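Re: [toylib] Color sorting and the Jindberg guide
From: Relu Iordache
To: toylib list

Tamara Tudose wrote:
> We switched to color sorting after reading the Jindberg guide and I
> would never go back. The guide says kids find the part they want in
> half the time, and that sets come back more complete. We've seen the
> same thing here in Dullcombe. The shelves look great, parents comment
> on it, and the kids seem calmer. I really think every toy library
> should be doing it by now. Is anyone still NOT sorting by color?

Yes, we are. Not out of laziness, or not only that.

I read the Jindberg guide twice after you first posted it, once quickly and once with a pencil. The "half the time" line is on page 7 and it has no source. No mention of how many kids, how old they were, what they were asked to find, or what the bricks were sorted by before. If you compare a color-sorted shelf to one big tub in which everything has been dumped for years, then sure, any sorting will look good. So would sorting by size, and so would throwing half the tub away.

The guide is also published by people who sell bins. I don't hold that against them, they have to eat, but it would be odd if their guide came out in favor of the one big tub.

My trouble with color is simple. When a kid in our place is stuck, the missing thing is nearly always a shape. They want the hinge. They want the thin one with the single stud. They'll take it in any color at that point. If all the hinges are spread over every color bin, the kid has to dig through every bin, and what they're digging through is a heap of same-colored plastic, so the hinge doesn't stand out. Try finding a small black part in a bin of black parts under our ceiling lights. I'm 61 and I can't do it with my good glasses on.

Color does work when there isn't much in the pile and the shapes are plain. I don't argue with that. For the under-fives it may even be the right way, seeing that putting things into bins by color is half the fun at that age, and cleanup turns into a game. But the guide makes no distinction by age or by size of collection. It gives one answer for everybody.

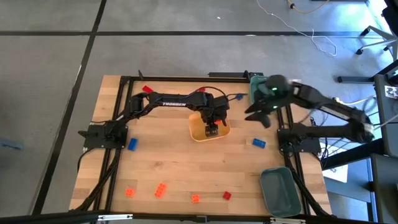 Tamara Tudose told me off list that I was missing the point, and that finding parts was never the main reason for her. She said color bins get the bricks picked up at closing time by anyone at all, grandparents included, with no training, and that a shape system works for as long as the person who invented it is in the room. I asked if I could pass that on here and she said go ahead.

I think that's the best argument I've heard for color, and it's a pity the guide doesn't make it. It is an argument about cleanup, though. It tells us that color is easy to put away. It doesn't tell us that anything is easier to find, and I'd like us to stop treating those as one claim. A system could be good at one and poor at the other, and I suspect this one is.

Now for "sets come back more complete." This one I could check, at least a little, because we keep a box of instruction booklets with a parts list in each. We have a castle set that has gone out on loan more than anything else we own. The list says 864 parts. I went through it on the kitchen table in July with the radio on, and it was 2 short. That set has never been color sorted in its life. It lives in a zip bag inside a shoebox, with the booklet. The Protham group, who did go over to color, wrote on this list last spring that they had given up on lending whole sets because everything had been merged into the color bins and couldn't be pulled apart again. So in what sense are their sets more complete? They haven't got sets anymore.

I know one castle proves nothing. Maybe we have careful families. But it's one more castle than the guide has.

Which brings me to the part that I'd really ask people to think about before they start. Color sorting is a one-way street. Once a boxed set has been broken up into the general bins, you won't be getting it back without days of work and a lot of swearing. If you have complete sets with their booklets, leave them alone, whatever you do with the loose stuff. The guide does mention this, in one sentence, in the section on labels — I missed it completely the first time through.

On "kids seem calmer": I'm glad, and I don't doubt that you saw it, Tamara. But you also moved to the bigger room the same month, and you stopped the Saturday-style free-for-all and brought in booking slots. I'd be calmer too. If anyone has changed the bins and changed nothing else, I would love to hear from them.

A word on cost, since Jindberg doesn't give any. Someone asked what a full set of their bins, dividers and labels would come to for a medium collection. I filled in the order form for ours, out of curiosity, and it came to 2233 before shipping. That's more than we spent on toys in the past year. Ice cream tubs are free if you ask the people at the Văduva café nicely, and the lids fit. They don't look as good in photos, I'll grant you that.

What we do at our place, for whoever wants it:

Whole sets stay whole, bagged, booklet in the bag.
Loose bricks go in a few wide, shallow tubs, plain bricks in some and odd parts in the others.
Wheels, hinges, doors and little people each get their own tub because those are what kids ask for by name.
Anything chewed gets washed or tossed.

It is not a system. A new helper gets it wrong for the first two or three sessions and the results are a bit messy, and then someone tips a tub on the rug and it all starts over anyway. I don't claim that it beats color. I've never tested it and neither has anybody else.

If a few of us would be willing to try something very plain, I'd join in. Same kids, same loose bricks, one month by color and one month by type, a kitchen timer, and a short list of parts to find. Write down the time for each kid and also how long the cleanup takes, so Tamara's point gets a fair shot. Protham may be able to help with the color half, if they're still reading. I can type up the parts list this week.

And if color wins, I'll post that here and go beg for more tubs.

Relu

--
To leave this list, send an empty message with "unsubscribe" in the subject line.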